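Progress Report to the Stemholm Fund: Demonstration Visit, Kusari Handling Project
Reporting period ending October

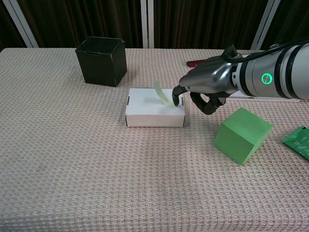 1. Purpose of the visit

The work plan required one demonstration at a partner site before the end of the second phase. Pladent hosted it at its packing facility. The aim was to show the present state of the handling work to staff who pack small goods by hand, and to collect their objections before the task list for phase three is fixed. A secondary aim was to find out how long the station takes to set up away from our own lab.

2. Setup

The station consisted of one arm with a multi-finger hand, a cloth-covered table and a dark curtain as backdrop. The textured cloth was kept from the earlier lab sessions so that contact settings would not have to be retuned. Transport cases were unpacked at 8:15 a.m. and the arm was ready for its first motion 90 minutes later. The plan had allowed an hour. Most of the overrun went to leveling the table and rerouting the arm cable, which had been packed with the wrong strain relief.

Power was taken from a wall circuit shared with a label printer. No trips occurred, but a separate circuit should be requested for future visits.

3. Tasks shown

Objects were taken from the phase two set: open and closed cardboard boxes, a foam cube, wrapped packages and thin flexible strips. The program covered picking, placing in an open box, and holding a strip against a box with one finger. The last task was included at Pladent's request. Their packers do something similar when closing cartons, and they regard it as the hardest part of the job to hand over.

For the strip task the hand extends the index finger, keeps the others curled clear of the table, and presses down near one end of the box. The free end of the strip is left to bend as it likes. Force is limited in software so that a light carton is not crushed. The limit was lowered once during the morning after a small box buckled.

4. Results

The station made 112 attempts across all tasks. Of these, 16 were stopped by the operator or ended with the object out of place. Failures were concentrated in the strip task, where the usual fault was sideways slip as the finger came down. Picking the foam cube gave no trouble at any orientation tried. Wrapped packages were picked reliably when lying flat and less reliably when the wrapper was loose at the ends.

Cycle time for a single pick and place was roughly 30 seconds, including the pause for operator confirmation. This is far slower than hand packing. Visitors were told so at the start, and the figure should not be quoted as a target.

5. Comments received

Pladent staff asked whether the hand could press and slide in one motion, as a person does when smoothing a strip. The present controller cannot do this. They also asked for the status light to be visible from both sides of the table, and for a shorter pause between confirmation and movement. Karras, attending as the supplier of the test cartons, offered a second carton grade with stiffer end flaps. We have accepted and expect delivery early in the next period.

One comment concerned noise from the fan in the control cabinet. It was not measured.

6. Deviations from plan

The afternoon session was shortened so that the floor could be cleared for a delivery. The mixed-object task was therefore not shown and is carried forward. No budget change is requested. Transport costs were within the approved line.

7. Next period

Press-and-slide motion will be added to the controller and tested on both carton grades. The cable fitting will be replaced and the packing list corrected. The mixed-object task will be run in the lab, and the results will be sent to Pladent before a return visit is proposed. The setup procedure will be rewritten with table leveling as a separate step.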